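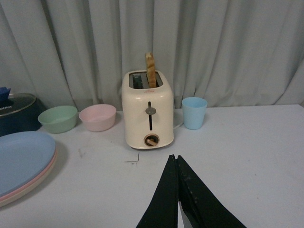
One slice up, the other slot empty.

Notebook > Kitchen bench > Bread and starters
Filed under: Slow Ferments, Bench Notes
Search the notebook Go

1 Feb 2019

Picking up where I left off with the rye starter, because I promised Sun-ja Cheon I would write things down properly this time and not on the backs of flour bags. She has been very patient with me. Her own notes are so tidy that I can follow them a year later, while mine tend to say things like "a bit more water than before" with no hint of what before was.

So, the two jars. Iston is the older one, all rye, fed on the coarse dark flour from Golob. Sindura is the daughter I split off in the fall and have been moving over to white wheat a little at a time. We name them after nothing in particular, and the names have stuck, and now I feel quite tender toward both of them. Iston is the reliable one. It smells of apples when it is happy and of nail polish remover when I have ignored it. Sindura is milder and a good deal fussier about temperature, and for most of the winter it has sulked at the back of the shelf and done very little.

What I wanted to settle today was whether Sindura is slow on account of the cold or on account of the flour. I had always assumed the cold. The shelf by the window is a poor spot in this weather and I know it. But Sun-ja pointed out (gently, as she does) that Iston sits eighteen inches away on the same shelf and rises perfectly well, so I can't go on blaming the window forever.

Set up this morning: 70 grams of each starter, fed equal weights of flour and water, in matching straight-sided jars with a rubber band at the starting level. Water was from the tap, left out overnight. Both jars went into the proofing box so that temperature was out of the picture altogether. I gave them the same flour this time, half Golob rye and half Ferkine white, which neither of them is used to, and I thought that was fair to both.

Iston was off first, as expected. It had doubled by early afternoon and was domed on top with that nice pocked look. Sindura hardly moved for the first couple of hours and I was ready to write it off, and then I went to answer the phone and came back to find it well past the band and climbing. It peaked 13 minutes after Iston had started to fall back. I checked that against the kitchen clock and the oven clock, which disagree with each other, but they disagree by the same amount all day so the gap should be right.

That surprised me, I have to say. With a little rye in its food Sindura is nearly as lively as its parent, so I think the plain white diet is what has been holding it back. I ought to have tried this in the fall. I remember reading that whole grain gives a starter more to work with and nodding along, and then going right ahead and feeding it nothing but white flour for weeks on end because I liked the color.

A caution to myself, though: one run is one run. I have been fooled before by a jar that was still coasting on a good feeding from two days earlier. Repeat this at least twice more in February before telling anybody about it as though it were a fact. 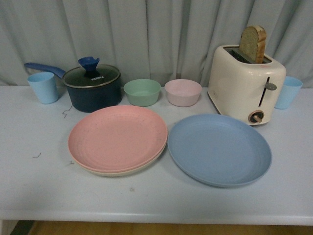
Measuring how far a starter has risen is something I have done badly for years, and Sun-ja's method is so much better that I want it down here in full. She marks the jar, of course, but she also insists on straight sides, and I used to think that was her being particular. Then I sat down with a pencil and worked it out. In anything shaped like that light blue tumbler, a bit wider at the rim than at the base, an inch of rise near the top is more dough than an inch near the bottom, so by the ruler a starter looks as if it is slowing down when it may be doing no such thing. All of my early notes were taken from a tapered glass. I have gone back and put a pencil cross beside those pages. They are fine for smell and texture, no good for height.

Her other habit is to stir down and re-level with a wet spoon right after feeding, so the line you start from is a real line and not a slope. It takes no time at all.

Baked from the leftovers in the afternoon. I had enough Iston for a small tin loaf and used up the last of the seeded mix in it. The dough was wetter than I meant it to be - I forgot that the seeds had already been soaked - and I ended up scraping it into the tin with the bench knife. It came out lower than I would like, with a good dark crust and a close, moist crumb. Very sour. I like that more than the rest of the household does, and I will be eating most of it myself, with butter and a lot of salt.

Stores: Golob rye is down to one bag. The Ferkine white is fine for now, 5 bags unopened. The bulk order has a minimum of 2,000 grams per flour, so we may as well ask for rye and spelt together and split the spelt with Sun-ja, who goes through it faster than I do.

For next time:

Same run again, same jars, but swap which side of the proofing box each one sits on. The left side feels warmer to my hand and I have never checked.

Try Sindura at a quarter rye instead of half. If it does as well on less, I can keep the paler loaf I was after in the first place.

Dry a little of each on parchment as insurance. I lost a starter once to a cracked jar and moped over it for a week - flakes in an envelope would have spared me that.

Ask Sun-ja whether she still has the thermometer probe with the long lead, and give her back her small scale while I'm at it. It has been here since before the holidays.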